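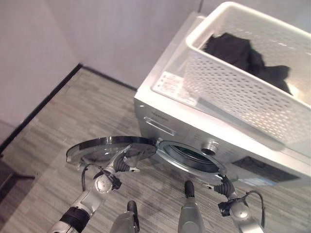

Laundry corner, black load up first.

I own a lot of black clothes. I wait tables four nights a week, and between the work shirts, the aprons and my own taste (also black, sorry Mom) I run more dark loads than anything else. So when my sister-in-law Marites Dimaculangan gave me a bottle of Winden Dark Wash and said "just try it," I was already the right customer. That was in June, I'm on my second bottle now, and I have opinions!

First, what it is. Winden is a liquid detergent for black and dark clothes. No brighteners, no bleach, made for cold water. The bottle I buy does 27 loads if you stick to the line inside the cap. The line is easy to see, and I wish every detergent company would manage that much. It pours a cloudy gray and smells like very little, maybe a bit like cedar if you put your nose right in the cap.

I started with the worst things I had. Two cotton work shirts that had gone that sad brownish charcoal, a pair of leggings, and a Brzozowska cardigan I'd been babying for years. I wash everything inside out, cold, slow spin, and hang it up away from the window.

The shirts did not come back to life, and I want to be clear about that. Dye that's gone is gone, and the label doesn't promise otherwise. What I noticed was the new stuff. I bought a fresh black tee in the same week and put it through every single load, and it still looks close to the color it was on the hanger. The tee before it was gray at the collar by the end of summer. I love this. I keep holding the two of them up next to each other and making people look.

The other big win is the residue, or the lack of it. My old powder left pale streaks along the seams in cold water, so I'd be standing at the mirror at 4 p.m. rubbing my shoulder with a damp paper towel. Haven't had a streak once with Winden, even on the days I stuffed the drum fuller than I should have.
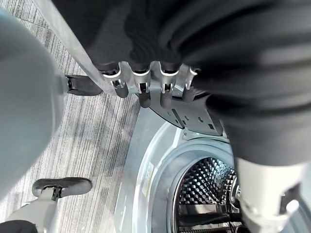

Black fabrics show every mistake a detergent makes.

Now the gripes. It's not great on grease. Salad dressing down the front of an apron needs a dab of dish soap first, and fryer smell sometimes takes a second wash. Skement, which I used for most of last year, is stronger on food stains, though it was also the one that made my cardigan go fuzzy and stiff. If your dark clothes are kitchen clothes, you might want both on the shelf. I do now.

Also, lint. Winden does nothing about lint. If a towel sneaks into the load you will still be there with the roller.

I tried the Ovar sheets for a couple of weeks too, because they take up no room and I liked the idea. They dissolved fine on warm and left little gluey bits on cold, and I don't wash black on warm, so that was the end of that.

Price is fair for what you get. It costs more than the store brand and less than replacing three shirts. I'd like a bigger refill pouch and would buy one today. Five stars on color, three on stains, and I've already passed a half bottle along to the new guy at work.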